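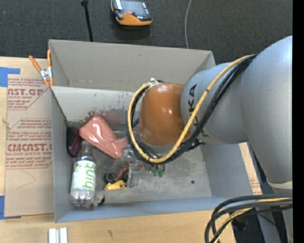 Figure 2. The picking cell during a run. An orange spring clamp holds one corner of the cardboard bin.

3.2 Cell upkeep

The bin is cardboard, and it ages like cardboard. Scuffs and stains on the inner walls were left alone, as the detector seemed to like them more than it liked our clean replacement. We fold the flaps outward and clamp the box before each session, then check its position against the stored pick frame.

Cables are the larger chore. The bundle loops over the gripper housing, and wrist rotation slowly drags it toward the fingers. Every 30 picks the operator stops the arm, pulls the slack back up the link and inspects the green fingertips for wear. Lise Chan timed this at 2 minutes -- 10 if the operator has opinions about cable routing. All of our operators do.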